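Put the phone face down

May 22, 2018

Quick one today, I have a deadline and should not be writing this at all. But it's been bugging me since dinner last week and it's my site so.

Phones at the table. I know. Everybody has written this piece. Mostly they write it about teenagers, and mostly they are wrong, because the teenagers I eat with are fine. It's the people my age. It's me.

So. Dinner, six of us, a place in Hagedorn that used to be a shoe repair and now does lamb. Good food, slow kitchen. Before the bread came, four phones were out. Not in hands. Just lying there next to the forks, faces up, like extra guests. One lit up. The owner looked at it, everybody else looked at the owner, and whatever story was being told (it was mine, it was a good one, it had a goat in it) simply stopped. It was never picked up again. I had the ending ready and everything.

And the message? A coupon. 3 dollars off something.

Here is my position. I don't care if you bring the phone. You have kids, you have a mother in the hospital, you're on call, fine. I am not going to put out a basket by the door like my cousin does. The basket is rude. It treats grown people like a field trip, and then everyone spends the evening listening for a buzz from the hallway. Which is worse!

Turn it over. That's the whole ask. Face down, off to the side, leave it.

People tell me this makes no difference. It makes a huge difference. A screen facing up is a promise that you'll look. It sits there waiting and you sit there waiting with it, and the person across from you can tell, they can always tell. Turned over it's just a thing on the table. Salt, pepper, phone.

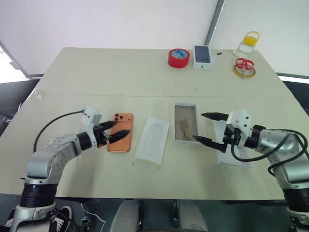 A reader in Serkby wrote in the last time I brought this up to say that face down is a dodge, that a phone on the table is a phone on the table, and that if I had any spine I'd leave mine in the car. She had done it for a whole winter. Her husband did too. They talked more, she said, and argued more too, and she would take that over the two of them reading the weather to each other.

Okay. Fair. I thought about that letter for a good while and I still think she's asking too much of most people. Me included. I tried the car thing in November. Lasted one meal. I spent it wondering if I had locked the car.

The trouble with big rules is you break them once and then you're done. You were the person who doesn't bring a phone and now you're the person who does, oh well, might as well check the score. Small rules bend. I flip my phone up to look at a map, I flip it back. No ceremony. Nobody had to forgive me.

Also I want to say something about notifications, because I looked at mine after that dinner. 174 in a day. One day! And I'm not an important person. I went thru the list and maybe five were from a human being who wanted me in particular. The rest was stuff like Westus telling me my order had been packed, then telling me it had been handed over, then asking how I felt about it. It was socks. I felt fine.

And Zindia, the recipe one, I have opened it twice in my life and it misses me. Says so. "We miss you." At 6:40 in the evening, when I am, you know, cooking.

I turned nearly all of it off. Took almost the length of a bath. Should have done it years ago, and I'd say do that too, but it's a seperate argument and I said this would be quick.

Back to the table. The objection I take most seriously is photos. Somebody always wants to show you the new kitchen, the baby, the dog in the boat. I like those. That isn't the phone interrupting, that's the phone doing what a wallet used to do. My dad carried the same three pictures until the corners went soft, and out they came at every meal, and he put them away again after. That's the part we lost, the putting away. You hand over the dog in the boat, I admire the dog, and then your thumb keeps going and you're reading something from work and your face has changed.

Show me the dog. Then turn it over.

What I haven't figured out is what to say when somebody else won't. I don't want to be the guy who reaches across and flips a friend's phone. Did that once, to my brother, and we had a cold dessert. So far all I've got is turning mine over kind of loudly. Works about half the time. If you have something better, write in, comments are open until I get tired of them.

The goat, by the way, was on the roof.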